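Desk tidying cell, Brastgate -- walk-round before the Kurkon trial
Job: books into the file organizer. A child can do it, for a fee.
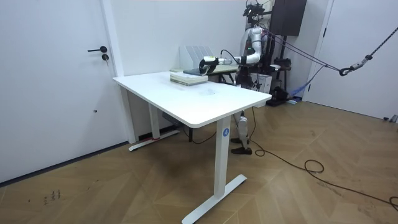
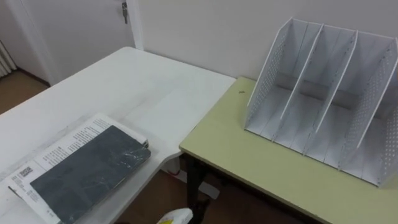

Desk and organizer, both views.

1. Support ropes attached: yes.
2. Cable on floor: trip hazard. Reroute.
3. Key in door: fine, leave it.
4. Desk smudge: cosmetic. Tymoshchuk wipes count as cheating.
5. Time allowed: 30 minutes. Tirnon managed 52 -- by hand I need 2.

Ready for household use? Ask again in August.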